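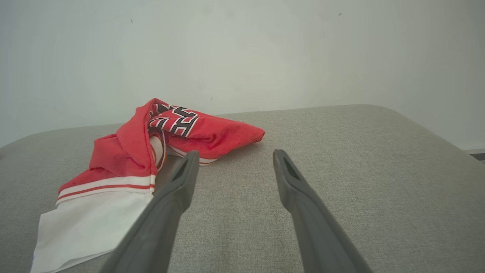 # Modia (laundry-handling kit)

**Modia** is a home robotics kit made by Nistska, a small hardware firm in Stevonby. It's sold as an arm, a two-finger gripper, a little camera that rides at the wrist, and a software package for picking up, spreading and folding clothes. I've kept this article on my own wiki since I bought the kit, and it's written from one owner's point of view, so please read it that way. I've tried to keep the facts and my grumbles apart (not always with success).

Last big revision: 5 January 2022.

## Background

Nistska started out making replacement grippers for classroom arms. The laundry idea came later, when they noticed that a lot of their customers were trying to grab T-shirts and asking for help on the forum. The first Modia was basically a gripper and a folder of scripts, and you had to bring your own arm. I never owned that one, but I've read enough old threads to know that the screws were a sore subject.

The version most people mean now is the second one, which went on sale in March with its own arm. It costs 1217 dollars for the full kit. The gripper-only box is still around too, and it's the better buy if you already have an arm on the supported list. I didn't, so I paid for everything, and then I paid for the clamp, which I really think should be in the box at that price.

## What's in the box

- the arm, in two pieces that bolt together at the elbow
- the gripper, already fitted to its wrist plate
- the wrist camera and its cable
- a power supply with a very short cord
- two spare fingertips
- a card with a download code for Begay, the control software

There's no printed manual. The online one runs to 152 pages and it's pretty good once you get past the safety chapter, though the search box only finds words in headings.

## Gripper

The gripper on my kit has two matte charcoal grey plastic fingers that taper to blunt, rounded tips, with a long slot let into each one near the end. Blunt tips are a sensible choice for clothes. I used a sharper third-party pair for a week and snagged a sweater I liked, so back went the originals!

They do look huge from the wrist camera. Sitting that close, they take up a good chunk of the lower part of the view, and I spent my first evening convinced I'd mounted something wrong. I hadn't. You get used to reading the picture around them, and the software is set up to ignore that area when it looks for cloth.

Opening them wide before moving in works best for me with anything bunched up. Begay picks a narrower opening by default, and on thick cotton that means it often pushes the cloth along ahead of the tips. The setting is under Approach, then Spread. I leave mine near the top of the range and haven't changed it in months.

## Begay (software)

Begay runs on an ordinary laptop and talks to the arm over USB. It has three modes:

**Guided.** You move the arm with a game controller or the keyboard while watching the wrist view. This is where everybody starts, and I still use it more than the other two put together.

**Assisted.** You click on a spot in the view and the arm goes there and closes. It's quick when the spot is a clear edge and pretty hopeless when it's the middle of a heap.

**Routine.** The arm tries the full job from start to finish. Towels go well. Shirts depend on the shirt.

Updates come through the program itself and they've been steady, if a bit chatty – you get a pop-up for each one, and you can't turn it off. The download was 3936 megabytes when I last did a clean install, most of it cloth models I'll never use (there's one for tablecloths).

## Working with jerseys

I'm giving sports jerseys their own section because they're what I wanted the kit for, and because the manual skips them. The red-and-white one at the top of the page is a typical customer. It has a bold black print outlined in white, stripes along a hem, and white trim with red piping, and dropped in a heap it gives you all of those in bits and pieces, with the lettering folded over on itself so you can't make out a word.

Lettering is a trap for Assisted mode. Begay likes strong edges, and a black letter outlined in white is about the strongest edge on the whole shirt, so it will happily suggest a grab in the middle of a number. Printed areas are often stiffer than the cloth around them, too, and they slip. I tell it to skip them by painting over them with the mask brush. It takes a few seconds and saves a lot of swearing.

Trim is what you want. A strip of piping along an edge stands out well against a pale grey seat, and you can bring one fingertip right up beside it and leave the other over bare upholstery. Then close slowly. If you've caught a single layer, the lift is easy and the rest of the shirt hangs down and half sorts itself out. If you've caught two, put it down and go again from a different side.

Stripes at a hem are handy in another way: they tell you which direction the bottom of the shirt is running, even in a messy pile. Begay doesn't use them for this as far as I can tell. I do, in Guided mode, all the time.

One more thing on jerseys. Slippery mesh needs more squeeze than cotton, and the preset called Sport is too gentle. I run mine at 67 on the grip slider and it holds fine.

## Surfaces

The manual says to use a hard, flat table. I've had better luck with a cushion or a sofa seat, at least for the first pick, and I know from the forum that I'm not the only one. A padded surface gives a little, so the fingertips can press down beside the cloth and get under it. On my desk they just scrape.

There are a few catches, though:

- A rounded cushion edge can fool the height estimate. The far side drops away and Begay doesn't always notice, so keep the garment toward the front if you're using Routine.
- Woven fabric with a lot of pattern slows down the cloth finder. Plain light grey is great.
- A white shirt on a pale seat is hard work. I throw a dark towel down first.
- A plain wall behind the seat helps more than I expected. Before I moved the arm I had a bookshelf back there, and it kept picking out the spines as possible hems.

Folding itself still wants something flat. I pick from the soft surface, carry over to the table and fold there, and it adds maybe half a minute to each shirt.

## Reception

I can only speak for myself and for what I've read on the owners' board, which leans friendly. People like the gripper. Pretty much everyone likes the wrist camera. The usual complaints are the short power cord, the pop-ups, and the noise from the elbow joint, a sort of whine that my cat has opinions about.

Where owners really disagree is on Routine mode. Some feel it was oversold, and I lean that way – the product page talks about "a basket of laundry, done" and I've never had a full basket go through without stepping in. Others bought it as a hobby and are having a great time training it on their own clothes. I sort of belong to both camps, depending on the evening.

If you only want folded shirts, fold them yourself, it's faster by a mile. If you like the idea of teaching an arm to find the edge of a crumpled jersey (I love it, I can't help it), it's a very enjoyable kit and the fingers alone are well made.

## Support and spare parts

Nistska answers email in a couple of days. Fingertips, wrist plates and camera cables are listed separately in their shop, and the warranty covers the arm but not the tips, which they count as wear items. Shipping from Stevonby was quick both times I ordered.

The longer power cord has been "coming soon" since I bought mine.

## See also

- Fingertip swaps and sizes
- Begay mask brush, tips and shortcuts
- Towels (easy mode)
- My grip slider settings by fabric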